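Forums > Home Shop Builds > Grippers and Hand Tools > Pads wearing unevenly on my hand-held gripper

murno_garage
OK, I've been putting this off because I thought I could fix it on my own, but here goes. I've got a hand-held two-finger gripper I built over the winter, started it in December when the garage was too cold to do anything that needed glue. Green arms, brass bushings at the pivots, black pads screwed to the fingertips. You squeeze, it closes, you record, and later the arm on the bench tries to copy what you did. The arm is a whole other thread and I'm not ready to talk about it.

My problem is the pads. One of them is getting eaten and the other is mostly fine. I'm at 3,889 grabs by the log. Is this alignment, or is it just how I hold the thing?

Ngọc Châu
Which one is going? And are you right-handed? Mine always went on the side my thumb pulls toward. I made 96 pads over the life of my first build (I kept a tally on the wall, don't judge) and it took me way too long to see it.

murno_garage
Right pad, right-handed. Well that's a little embarrassing.

dralolar
I don't buy the thumb thing. The linkage doesn't care which thumb you have. If one pad wears faster, then one pad is touching first, and that means your pivots aren't even. Pull the bushings and check for slop before you touch anything else. I had one that looked perfect and wiggled like a loose tooth once the arm was off.

Ngọc Châu
The linkage doesn't care but your wrist sure does! You come in at an angle every single time and the same corner hits the floor or the edge of the part. That's got nothing to do with the bushings.

dralolar
Then it would wear at the tip only. We need to know where the damage is.

murno_garage
It's along the top edge mostly, sort of wavy and torn looking. The bottom edge is a bit frayed too. The left one only has some scuffing down low on the grip face, and its outline is still square.

Seija S
Hi all, I mostly read here but I've been through this one. What are you picking up? I ran soft pads on sheet metal brackets and lost a set in 600 grabs. Same pads on foam blocks and wooden pegs went past 3,000 and I only changed them because I dropped the gripper down the stairs.

murno_garage
Bit of everything, Seija. Small brackets, pegs, jar lids, a lot of my kid's blocks. The jar lids are the ones that squeal.

Seija S
Jar lids! There you go. The rim on those is nasty.

dralolar
Lids would chew both sides. I'm sticking with the pivots.

vi_workbench
Can I be annoying and say it might be all three? A touch of play, a habit in the wrist, and sharp stuff in between. My order for this kind of thing, cheapest first:

1. Swap the pads left to right and keep working as normal. If the new right pad starts tearing, it's the side. If the old one just keeps getting worse on the left, the rubber was already done for and you've learned less than you hoped, so use a fresh pair if you have it.

2. Write down what you're grabbing for each session. One word is fine. I use a pencil on masking tape.

3. Get a look at both fingers wide open from above, with good light on them, and compare the edges. Post it so the rest of us can stop guessing.

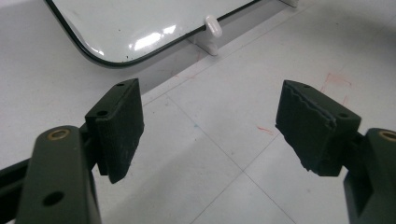
4. Check the pivots the way dralolar says. Hold one arm still, push the other side to side, and feel for a click. Do it with the pads off or the rubber will hide it.

5. Only then mess with the pad shape. A small chamfer on the top edge helped mine a lot, maybe two passes with a file.

murno_garage
OK so I did three and four in one go (picture's up there, vi put it in the list for me, thanks). I can feel a tiny click on the right arm. Tiny! The left one has nothing.

dralolar
:)

Ngọc Châu
A tiny click doesn't tear rubber like that. Look at that upper edge, it's in layers. That's something catching it and pulling, over and over. I'd still bet on the wrist, and I'd chamfer both pads tonight.

Seija S
Those layers bother me too. Did you cast the pads or print them? If they're printed in flexible filament, it could just be splitting along the lines and the lids finished it off.

murno_garage
Printed, standing up. I had a roll left from another project and didn't think much about direction.

Seija S
Try one lying flat, so the lines don't run into the edge that's getting caught. Slower print and uglier, but mine quit peeling.

dralolar
Fine, print direction I can live with. Replace the bushing anyway. You've got the arm off, it's ten minutes.

murno_garage
New bushing is pressed in and the click is gone. I've got a flat pair printing now, with the chamfer, and I'm banning jar lids until I've got some decent numbers on the new ones. Ngọc, I also tried a few grabs left-handed and it was a disaster, so the wrist theory will have to wait.

Ngọc Châu
Coward. Post the pads when you hit 600.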